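发黏的线缆:软质聚氯乙烯里的增塑剂去了哪里

2026年10月27日

库房里放久了的电线会发黏。从抽屉里拎出一束多年不用的测试线,护套表面有一层油状物,沾灰,擦过之后隔一阵又渗出来。另一种情况恰好反过来:护套发硬,弯折处泛白,再弯一次就裂。两种现象出自同一种材料,起因也是同一件事,即增塑剂离开了它原来的位置。

聚氯乙烯树脂本身是硬的。链上的氯原子带来较强的极性作用,分子链之间彼此牵制,玻璃化转变温度接近80摄氏度,室温下处于玻璃态,可以做管道和窗框,做不了电线护套。要让它变软,须在加工时混入低分子量的液体,最常用的是邻苯二甲酸酯类。这些分子插在聚合物链之间,减弱链间的作用力,玻璃化转变温度随之下降到室温以下,材料便可以弯曲。增塑剂与树脂之间没有化学键,配方师把这种状态叫作外增塑。软质护套中增塑剂所占的质量相当可观,从组成上看,它更接近一种凝胶。

没有化学键,意味着增塑剂可以走。走的途径有挥发、抽出和迁移。挥发是从表面逸入空气,受蒸气压和温度控制。抽出是被接触的液体带走,油、酒精、洗涤剂都能做到,程度不同。迁移是从一种固体进入另一种固体,条件是两者紧密接触,并且后者对增塑剂有一定的溶解能力。三种途径里,挥发研究得最多,试验方法也最成熟;迁移在实际投诉中占的份量最大,试验却最难做得有代表性。

弗洛伦西亚·乌鲁蒂亚(Florencia Urrutia)在Gernmont的材料实验室做线缆护套的失效分析。该公司为仪器厂商供应软线,退回来的样品由她的小组登记、切片、称重。她给本刊看了一份内部记录的摘要,按失效形式归类,“表面渗出”和“接触物损伤”列在最前面,绝缘击穿排在很后。“客户很少因为导电性能找我们,”她说,“他们找我们,多数是线把别的东西弄坏了。”

所谓别的东西,常见的有聚苯乙烯外壳、ABS面板、喷漆表面、热熔胶和不干胶标签。聚苯乙烯尤其敏感。把一根软质聚氯乙烯线绕在聚苯乙烯盒子上,放进不通风的柜子,过一段时间,盒子上会留下一道与线同宽的凹痕,边缘发亮,像被烙过。增塑剂进入聚苯乙烯表层,使其软化,线的张力再把软化的部分压出槽来。老唱机的有机玻璃防尘罩、旧计算机的键盘外壳上都能找到类似的痕迹,收藏者把它叫作“线咬”。如果塑料件里原本存在成型残余应力,增塑剂还会引起应力开裂,裂纹从接触处出发,方向与应力垂直。

标签的问题稍有不同。压敏胶的主体多为丙烯酸酯或橡胶,增塑剂进入胶层,内聚强度下降,标签边缘开始滑移,最后整片脱落,留下一层拉丝的残胶。若标签面材也是软质聚氯乙烯,胶层会同时从两侧受到侵入。高分子量的聚酯类增塑剂走得慢,因此耐久标签的面材往往用它,代价是低温下偏硬,混炼时间偏长。

迁移的速率可以用扩散方程处理。在早期阶段,若接触面上的阻力可以忽略,迁出量与时间的平方根成正比,作图得一条直线,斜率给出扩散系数。阻力不可忽略时,起始段会弯曲,这在挥发试验中很常见,控制步骤是分子离开表面,空气流速对结果影响很大。乌鲁蒂亚指出,许多数据表只写温度和时间,不写箱内换气率,这样的失重数据之间没有可比性。她的小组曾把同一卷护套裁成样条,放进两台老化箱,设定温度同为80摄氏度,结果相差悬殊,原因在风道的位置。此后小组规定,每份报告须附箱体编号与样品在箱内的层位。 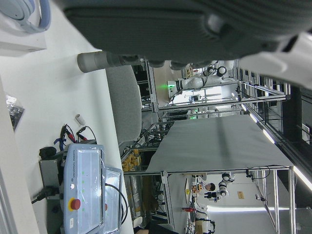
温度的作用大于多数使用者的估计。扩散系数随温度按指数规律上升,加速试验正是利用这一点,把几年的变化压缩到几周。困难在于外推。软质聚氯乙烯在试验温度下可能处于完全的橡胶态,而增塑剂流失到一定程度后,室温下的材料已经靠近玻璃化转变区,两者的活化能不同,一条直线外推过去会出错。增塑剂越少,玻璃化转变温度越高,剩余增塑剂的扩散也越慢,过程会自行减速。因此发硬的护套常常表现为外硬内软,截面上有清楚的浓度梯度。用显微红外沿半径方向逐点测量羰基吸收与碳氯吸收之比,可以把这条梯度画出来。

Culden是一家做仪器翻新的小厂,接收的旧设备里有大量随机附带的软线。厂里早年的做法是用异丙醇擦掉表面的油,晾干后装袋出货。退货里时有护套变脆的线。擦拭本身就是一次抽出:异丙醇对常见邻苯二甲酸酯有溶解力,反复擦会把表层的增塑剂带走,同时在表面建立更陡的浓度梯度,促使内部继续向外补给。Culden后来改用少量中性洗涤剂的水溶液,擦拭后用清水去残,并把已经渗出的线单列,不再与外壳装在一起。对已经发硬的线,厂里不做修复。市面上有所谓还软剂,成分多为酯类或硅油,前者会造成新一轮渗出,后者只改变手感。

渗出与发硬的区别,要从相容性说起。增塑剂在树脂中的溶解有上限,上限由两者的极性、分子尺寸以及温度决定。加工时温度高,可以混进去较多;冷却后若超过室温下的上限,多余部分会慢慢析出。环氧大豆油是常见的辅助稳定剂,本身相容,但在光照和潮气下环氧基开环生成羟基,极性改变,相容性下降,表面便出现黏稠的渗出物。氯化石蜡作为廉价的副增塑剂,用量一高也有同样的问题。老化之后才发黏的线,往往属于这一类。

还有一种容易混淆的情况:电线发绿。铜线芯与护套之间出现绿色黏液,通常被当作铜锈。聚氯乙烯缓慢脱出氯化氢,氯化氢与铜反应,生成的铜盐又与酯类增塑剂及其水解产物混在一起,沿绞线的间隙毛细上升,甚至从开关和插座的端头滴下来。处理办法是更换整段线路。清理端头只能去掉可见部分,液体会从线芯中再次补充。镀锡铜芯可以推迟这一过程,镀层不连续处仍会先行腐蚀。

替代增塑剂的选择,近年主要受法规推动。几种低分子量邻苯二甲酸酯在许多地区受到限制,配方转向分子量更高的同类物、对苯二甲酸酯、环己烷二羧酸酯、偏苯三酸酯和聚酯类。换料时不能按等质量替换。不同增塑剂的增塑效率不同,要达到相同硬度,用量须重新标定;用量一变,阻燃、体积电阻率、低温脆化点跟着变。偏苯三酸酯挥发低,适合高温线,对聚苯乙烯的迁移也小,价格和加工温度则偏高。对苯二甲酸酯价格适中,但对部分硬质塑料的应力开裂倾向需要逐一核对。

Fourie是一家贸易商,向小批量用户供应裁好的测试线。它的目录把护套材料分成软质聚氯乙烯和硅橡胶两栏,只给耐温等级,不给增塑剂种类。询问之下,对方答复说上游没有提供。这种情况普遍存在。护套料以粒料形式买卖,粒料厂把配方视为商业秘密,线缆厂拿到的是硬度、密度和拉伸数据,再往下游传递时,信息进一步减少,最后印在包装上的只剩额定电压和温度。用户若想知道手里的线会不会伤到面板,只能自己试。

试的方法并不复杂。取一段待测护套,压在准备与之接触的塑料片上,两者之间不留空隙,加一定重量,放入恒温箱;另取一片同样的塑料,压一段玻璃棒作对照。到时取出,看接触处有无失光、凹陷、发黏和裂纹,并分别称重。护套的失重与塑料片的增重应当大致相符,差额归入挥发。塑料片最好保留注塑时的原始表面,机加工后的表面残余应力不同,结果偏乐观或偏悲观都有可能。

Kallard试验室采用的周期是4000小时,中途按时间平方根等距取样。该试验室的报告列出5个等级,从“无可见变化”到“开裂”,评级由两人独立进行,结果不一致时取较差的一级。乌鲁蒂亚对这套方法的意见集中在加载方式上:砝码加载在软化之后仍保持恒力,真实的线捆用扎带固定,材料一旦蠕变,张力就会松弛,砝码法得到的凹痕因此偏深。Kallard在方法附注里承认了这一点,认为偏严的结果可以接受。

硅橡胶护套常被当作现成的答案。它的柔软来自主链本身,不含外加增塑剂,高低温性能也好,测试引线多有采用。它的弱点在抗撕裂和耐磨:表面一旦被锐边割开,裂口在弯折下扩展很快。未充分二段硫化的硅橡胶还会释放低分子环硅氧烷,在密闭的继电器触点附近可能分解成二氧化硅,使接触电阻升高。热塑性聚氨酯耐磨,主链本身柔软,聚酯型的在湿热条件下会水解,聚醚型的好些,手感偏硬。热塑性弹性体的情况更杂,其中苯乙烯类常含大量白油,同样会向外迁移,只是对象换成了聚烯烃和橡胶件。

包装是另一个常被忽略的接触面。聚乙烯袋对常见酯类增塑剂的溶解度低,可以作隔层,但薄膜并不完全阻隔,长期存放时气味和少量增塑剂仍会透过。软质聚氯乙烯袋则与护套彼此交换,两者所用的增塑剂不同,会出现双向迁移,袋子发皱,线的局部变硬。聚酯薄膜的阻隔性好得多,缺点是挺,包不紧。牛皮纸能吸油,吸饱之后成为一层储库,继续与下面的塑料接触。

存放上,Gernmont给客户的书面建议很短:软质聚氯乙烯线单独放,不与硬质塑料外壳直接接触;盘绕直径放大,扎带不要收紧;环境温度尽量低且稳定,避开暖气管和灯具;不同材质的线不混装;已有渗出的线不要与橡胶件同盒。建议末尾附了一张对照表,左列护套,右列接触物,交叉处标明允许、须隔离或禁止。表中聚苯乙烯一行,对软质聚氯乙烯标的是禁止,对偏苯三酸酯增塑的品种标的是须隔离。

4月,乌鲁蒂亚的小组开始一项新的对照,把出厂不久的护套与库存旧料放在同一批塑料片上,比较初始增塑剂浓度相同而热历史不同时的迁移差别。挤出时冷却过快会在护套中冻结取向,表层结构与芯部不同,旧料在存放中已经部分松弛。她预计差别主要落在起始段。取样还在进行,第一组样片已经称过重,失重曲线前段有轻微的弯曲,她暂时把它记作表面阻力,等换气率的校准数据到了再重新拟合。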